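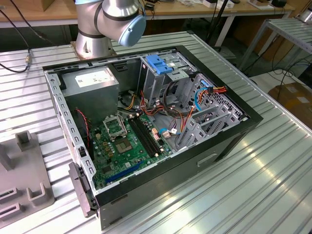

Reviews > Computer Parts > Used Towers

Search reviews All categories Go

USED TOWERS AND CASES

Plivel 544 tower, sold without processor
Review by Sandamali Jayawardena

I bought this tower from Meireles, a shop which sells old office computers for parts. I paid 60 dollars and it came on a Sunday, well packed. I wanted a case that I can open often without losing patience, and for this it is a good purchase.

The side panel comes off and then you can reach almost everything from above, if you lay the tower on its side. The power supply is in the corner and the board is green and quite clean. The processor socket is empty, as the seller wrote, so please be careful with your fingers and your sleeves when the bracket is up. I keep a small piece of card over mine when I am not working. 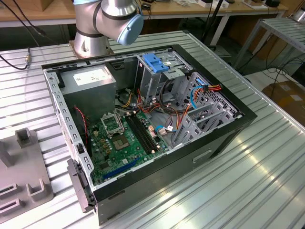
Power supply, board and drive cage with the side panel off.

What I like most is the blue plastic latch on the drive cage. My old Mukedel case needed a screwdriver for every drive, and one screw always fell under the board. With the Plivel I changed a disk in 2 minutes. The latch feels a little thin — I would not force it — but after many openings mine is still fine.

The cables I like less. Red, yellow, orange and black wires go over the board in a bundle, and the blue data cable passes there too. I had to move them each time I wanted to see something, and finally I tied them with a Flustus strap. A longer data cable would also help.

The case has a recessed handle in the side wall. It is good for lifting, but the metal inside has some sharp places, so I use gloves.
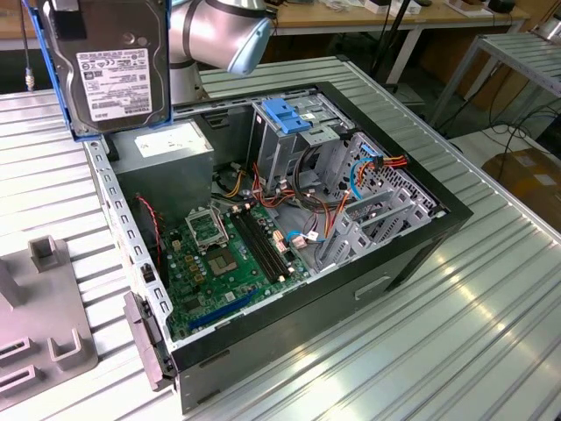
The drive caddy

The 3.5-inch disk sits in a blue plastic caddy and you take out both together. The label of the disk stays readable, so I can check the model before I put it back. I ordered 5 more caddies from the same shop and all of them fit, only one was stiff at first.

My mark is 4 from 5. I would buy it again in April, when Meireles usually has lower prices.

Contact | Copyright Used Towers Reviews | Back to top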